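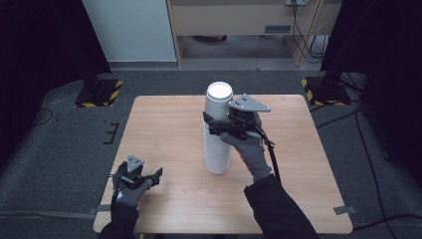

Umley es una colección de registros sobre una tarea de mesa muy corta: manejar vasos de papel, apilarlos, separarlos y volver a dejarlos en columna. La preparamos para estudiar cómo se ordena el material desechable en una sala de reuniones o en la zona de café de una oficina pequeña. La posición que llamamos «columna invertida» es la de los vasos blancos encajados boca abajo unos en otros, con los bordes formando anillos a lo largo de toda la pila y la base del último mirando hacia arriba. La columna se deja de pie hacia el centro de una mesa cuadrada de madera clara, y casi todas las secuencias empiezan o terminan con ella en ese sitio.

Estado del documento

Esta ficha corresponde a la segunda versión de la colección, cerrada en noviembre. La primera circuló solo dentro del grupo y usaba otros nombres de carpeta; quien conserve una copia debería sustituirla entera, porque los índices no coinciden. Mantienen la ficha Suryani Purba (tareas y anotación) y Farah Osman (archivos, revisión y publicación).

Contenido

La colección tiene 189 secuencias. Cada una recoge un solo intento de una sola tarea, dura como máximo 90 segundos y va acompañada de un archivo de anotación con el mismo nombre. No hay audio. Las secuencias están repartidas en tres carpetas:

columna/ – la pila se coge, se mueve y se vuelve a dejar de pie.
separar/ – se retira uno o varios vasos de la pila y se dejan en la mesa.
reunir/ – hay vasos sueltos en la mesa y se encajan hasta formar una pila.

El reparto no está equilibrado. La carpeta separar/ es la más grande porque fue la tarea que más variantes tuvo, y reunir/ se quedó corta. No hemos recortado las otras dos para igualarlas.

Material

Vasos: de papel, blancos, sin tapa. Los compramos en cajas de 1.000 y nos quedó más de media caja sin abrir. Dentro de una misma pila no se mezclan vasos de lotes distintos; entre secuencias sí puede cambiar el lote, y el campo lote lo indica con una letra.

Mesa: cuadrada, de madera en tono arce claro, sobre moqueta gris oscura. Sin mantel ni bandeja. El contraste entre el blanco de los vasos y el tablero es bajo con la luz de primera hora de la tarde, y en la carpeta columna/ hay varias secuencias donde el borde inferior de la pila cuesta de delimitar. Están marcadas con contraste_bajo.

Los vasos que se doblan o se abollan se retiran al final de la secuencia. Durante la secuencia se quedan donde están y el anotador lo apunta. Un vaso con el borde aplastado no encaja igual que uno nuevo, y preferimos que esos casos aparezcan con su etiqueta.

Posiciones iniciales

invertida: boca abajo, encajados, la base del último hacia arriba.
derecha: boca arriba, encajados, la boca del último hacia arriba.
tumbada: la pila apoyada de lado en el tablero.
sueltos: vasos sin encajar, en cualquier orientación.

Una pila puede tener hasta 30 vasos. El número exacto figura en el campo vasos_inicio, contado a mano antes de empezar. No recomendamos estimarlo a partir de los anillos visibles: cerca de la parte baja los bordes quedan muy juntos y dos personas dan cifras distintas con facilidad.

Anotación

Cada archivo de anotación es texto plano, una línea por evento, con tres columnas separadas por tabulador: instante, evento y comentario. Los eventos admitidos son:

contacto
cierre
levanta
apoya
suelta
separa
encaja
cae

El evento contacto se anota cuando hay roce visible con un vaso, aunque la pila no se mueva. Levanta exige que toda la pila deje de tocar la mesa; si se inclina y vuelve a su sitio, no se anota levanta y se escribe «inclinación» en el comentario. Cae se usa tanto para un vaso suelto como para la columna entera, y el comentario dice cuál de las dos cosas fue.

La altura a la que se coge la pila va aparte, en el campo altura, con tres valores: bajo, medio, alto. Corresponden a los tercios de la columna. Un agarre que cae entre dos tercios se asigna al superior. Fue una decisión discutida – Farah habría preferido una cuarta categoría – y en la versión siguiente puede cambiar.

Todas las anotaciones las hizo una persona y las repasó otra. Cuando no hubo acuerdo se conservaron las dos lecturas, y el archivo lleva el sufijo _doble.

Nombres de archivo

El patrón es tarea_posicion_lote_numero. Por ejemplo, columna_invertida_B_014 es la secuencia catorce de la tarea columna, con la pila boca abajo y vasos del lote B. La numeración es continua dentro de cada carpeta, con huecos donde se eliminaron secuencias repetidas. Los huecos no se han rellenado.

Limitaciones conocidas

Un solo tipo de vaso. No hay vasos de plástico, de color ni con asa, y no sabemos hasta qué punto las anotaciones sirven de guía para otros materiales.

Una sola mesa. La altura y el tablero no cambian en ninguna secuencia.

Los vasos están siempre vacíos. Quien busque tareas de servir o recoger bebidas tiene que mirar en otro sitio.

En reunir/ los vasos sueltos tienden a estar en la mitad cercana de la mesa. Nos dimos cuenta tarde y solo las últimas secuencias lo corrigen en parte.

El lote C tenía el borde algo más rígido. No hicimos ninguna medición, es la impresión de quienes los manejaron, y lo dejamos escrito por si explica alguna diferencia en los tiempos de separa.

Relación con otras colecciones del grupo

Plikville usa la misma lista de eventos, con platos y cubiertos desechables. Guo es anterior y tiene otra definición de apoya (allí basta con que un punto del objeto toque la mesa), así que los recuentos de ese evento no deben sumarse sin convertirlos antes. El guion de conversión está en la carpeta util/ de Guo y no se duplica aquí.

Las tres colecciones se leen con Astura, nuestro visor interno. Cualquier editor de texto sirve para las anotaciones, siempre que respete los tabuladores.

Cambios respecto a la primera versión

Se unieron las carpetas separar_uno y separar_varios.
El campo altura pasó de cinco valores a tres.
Se añadió contraste_bajo.
Se corrigió vasos_inicio en las secuencias del lote A, donde se había contado el vaso de arriba dos veces.
Se retiraron las secuencias sin anotación.

Correcciones

Los errores de anotación se comunican a Suryani Purba con el nombre completo del archivo y el instante. Los archivos que no abren o faltan, a Farah Osman. Las correcciones se acumulan y se publican juntas en la versión siguiente; entretanto quedan apuntadas en pendientes.txt, en la raíz de la colección.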